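Skellero coat stand review: three months by the front door
Posted Sat 28 May

I have wanted a proper coat stand for years, and for just as many years I have put up with a row of sticky hooks that let go in the small hours and dropped everybody's coats on the dog. In February I finally gave in and ordered the Skellero from Codenmont, who were doing it for £47 with free delivery. I've lived with it long enough now to have opinions, and I'm afraid I have rather a lot of them. 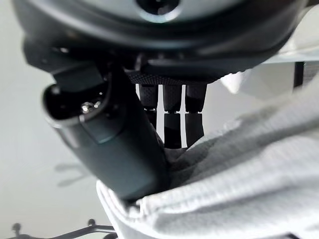
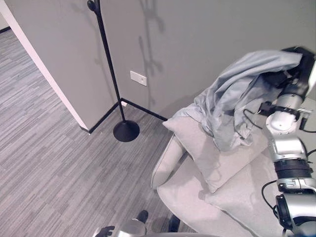
A black coat stand with a round base, tucked into a corner. 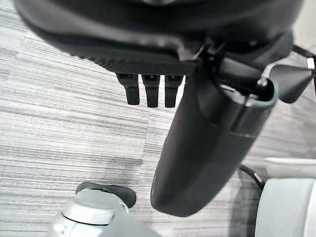
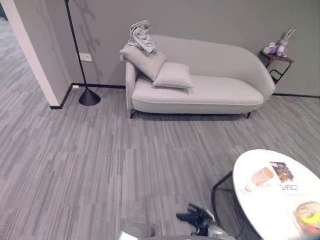
Putting it together

The pole comes in sections that screw into one another, and then the whole lot screws into the base. I had it up before the kettle boiled, although I did have to undo the top piece and start again as I'd cross-threaded it (my own fault, I was chatting). There is a little spanner in the box, which is fine, but if you have a decent one in the drawer use that instead. Give everything another tighten after a week. Mine had worked itself a touch loose by then and it has been solid ever since.

Everyday use

Now, the thing everyone asks about a stand like this is whether it falls over. With two or three jackets, no, not once. With my big winter coat, a wet waxed jacket and a rucksack all hung on the same side, it had a definite lean, and I moved the rucksack before I found out what came next! Spread the weight round and it behaves beautifully. The hooks are nicely curved, so scarves stay put, and I haven't had any of those funny pointed bumps in the shoulders of my cardigans that the old hooks used to leave.

It is tall, mind you. I'm not, and the top hooks are a bit of a stretch for me, so they've become the home of hats and things we only want on Sundays. Small children will need something lower down.

The finish has held up well. It does show dust, as anything black will, and the base wants a wipe whenever you run the hoover round. I'd have liked felt pads underneath to be included. I bought a sheet of them and cut 18 little circles, far more than I needed, and the spare ones are now on the bottom of every chair in the kitchen.

How it compares

Before this I'd very nearly bought the Wumora, which costs £79 and has a tray at the bottom for umbrellas. It's a lovely looking thing and if you have a big hall I'd say go and see it, but the tray makes it much wider and I'd have been kicking it every morning. I also looked at the Dai, which is cheaper, and I sent that one back the same week because the hooks turned in their sockets every time I took a coat off.

Would I buy it again?

Yes, and I nearly have, for the spare room. Four stars from me, with one held back for the missing pads. Codenmont tell me a white version is coming later in the year, so I may wait and see what that looks like first.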